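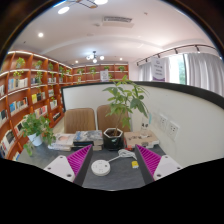
Prundbridge Hand Tools list
Subject: Re: left finger sits proud after pad change
Date: May 2025

Hi all,

Great question from the Lerkau bench, and I'm so glad it came up on the list and not in a private mail, because I went through the very same thing with our Storkwood gripper last August and had a fine time sorting it out. Quoting the original so it's all in one place:

> We changed both ridged pads on our hand-held Storkwood on Monday and now
> the left finger closes ahead of the right one. It isn't much, but you can
> see it when you pick up anything thin. The screws in the white plates all
> feel tight. We did not touch the center shaft. The counter reads 983 closes
> since the last full strip-down. Should we shim the left pad, or is this
> something further back? Also, does anyone still oil the bearing?

Please don't shim the pad! I did that first and it only moved the trouble around. Shimming changes where the ridges meet at the tip, so thin things feel better and thick ones get worse.

What I'd look at is how the plates went back on. The holes have a little play in them, and if you run one screw all the way down before the others have started, the plate swings toward it and stays there. Everything feels tight, as you say, and it is tight, just in the wrong spot. Back off every screw on both plates until you can wiggle the fingers by hand. Then close the gripper on a flat gauge (ours is 13 mm, any straight piece will do), hold it closed, and bring the screws up a bit at a time, swapping sides as you go. I do seven short turns of the driver per side before I let myself snug anything. Seven is pure superstition, but it works for me and I'm keeping it.

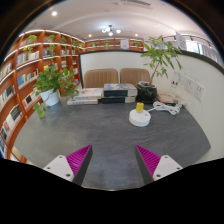 Pad angle comes next, and you want to check it with the fingers open. Rest your forearms on something so the tool stays still, and sight down the gap. You're comparing the inner face of one finger with the inner face of the other, top to bottom, and any twist shows up as one pad showing you more of its ridges. A plain surface behind the fingers makes this so much easier! Magenta against that gray tabletop is just right; over a patterned cloth I miss small errors every time. Keep books and cables well back from the tips so your eye doesn't settle on them.

If the pads look even when open and the left finger still leads when closed, then it's further back and you'll want the center block off. Loosen the fingers first. I skipped that once and the block came up at an angle and chewed the top of the shaft – my own fault entirely. Clean the shaft with a dry cloth, look for a bright ring where something has been rubbing, and put the block back by hand pressure only. If it needs a tap, it's crooked. 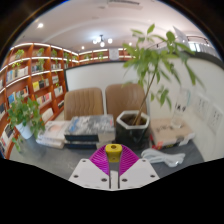
Ribbed fingers either side of the yellow center block, with the screw holes in the plates facing up.

On the bearing: ours takes a plain 604, and no, I stopped oiling it. Oil creeps down onto the ribs and picks up paper dust, and then you're cleaning slats with a toothbrush for an evening. If it feels gritty, swap it. They cost next to nothing and the swap is a pleasure once you have done it a couple of times.

While you have it apart, flex each ribbed finger gently and look at the roots of the slats, right where they join the outer skin. White lines there mean it's on its way out. Change both fingers together, even if the other looks perfect. An old finger and a new one bend differently and you'll be back chasing the same fault, quite sure it's the plates again.

The Nair pages have a drawing of the plate from the older version. Careful with it: the hole spacing is different from ours, so use it for the order of assembly and leave the measurements alone.

Do write back with what you find, and tell us what the counter says when you close it up. I start mine again from zero after a strip-down and write the old figure on masking tape inside the case lid. There are a few strips in there now and I'm rather fond of them.

Happy wrenching from Prundbridge!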